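Informe de avance: clasificación y doblado de textil donado, almacén de Nulusthorpe
Presentado a la Fundación Hesidard, 19 de noviembre de 2023 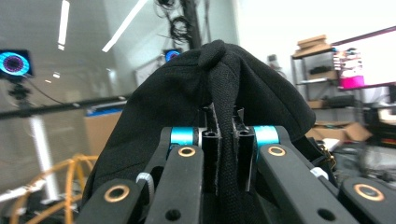 1. Estado general

El proyecto sigue el calendario aprobado en mayo. La sala de clasificación funciona ya a pleno rendimiento y se han procesado más de 500 piezas desde el informe anterior, entre ropa, bolsas de tela y textil del hogar. Queda pendiente la parte de la estantería del fondo, que se explica en el apartado 4.

La tela negra es el grupo que más trabajo ha dado. Llega mezclada, con frecuencia anudada o hecha un ovillo, y a primera vista cuesta distinguir una bolsa blanda de una prenda doblada. Por ese motivo se revisa pieza a pieza, en una mesa aparte, antes de pasar al doblado.

2. Trabajo realizado

Recepción. Los sacos se abren en la entrada y se vacían en la mesa grande. Se retiran perchas, etiquetas de cartón y papeles. Lo que viene húmedo va al tendedero y no entra en la sala hasta el día siguiente.

Separación. Se hacen tres grupos: claro, color y oscuro. Dentro del oscuro se aparta lo que necesita identificarse con más calma. Los nudos se deshacen a mano, sin tirar de los extremos, porque en el tejido fino quedan marcas que luego no salen con la plancha.

Doblado. Se ha fijado un único modo de doblar para cada tipo de pieza. Las bolsas de tela se aplanan, se doblan en 2 y se guardan con las asas hacia dentro. Las prendas finas se enrollan, salvo las que van a la tienda de Nyanda, que las pide planas.

Salida. Las cajas se cierran con una hoja en la que figura el tipo de contenido y el destino. La hoja anterior tenía demasiadas casillas y se rellenaba a medias, de modo que se ha reducido a 5 líneas.

3. Cambios respecto al plan

El plan preveía una sola mesa de doblado. Se han colocado dos, una para tela clara y otra para tela oscura. El cambio no ha supuesto gasto, ya que la segunda mesa estaba en el almacén y solo hubo que calzarle una pata.

Se ha dejado de usar el cesto común para piezas dudosas. Se llenaba en una mañana y terminaba por revisarse dos veces. Cada mesa tiene ahora su propia bandeja, que se vacía al final del turno.

La entrega de bolsas de tela a Nyanda se ha adelantado. Pidieron el material antes de la campaña de invierno y había suficiente preparado.

4. Dificultades

La estantería encargada a Trosis no ha llegado completa. Faltan los travesaños de un módulo y no se puede montar. Mientras tanto, las cajas terminadas se apilan junto a la pared, con un máximo de tres alturas. Trosis ha confirmado el envío de las piezas, pero no ha dado fecha.

El polvo del textil oscuro se acumula en las mesas y pasa a la tela clara si no se limpia a menudo. Se ha añadido una limpieza a media jornada.

5. Próximos pasos

Montar el módulo pendiente y trasladar las cajas.
Terminar la revisión de las piezas oscuras.
Preparar la segunda entrega para Nyanda.
Revisar con la Fundación el destino de los retales que no admiten reutilización.

6. Presupuesto

No hay desviaciones en las partidas de material ni de transporte. La factura de Trosis está retenida hasta que se reciba el pedido completo. Los justificantes del periodo se envían en archivo aparte, ordenados por partida.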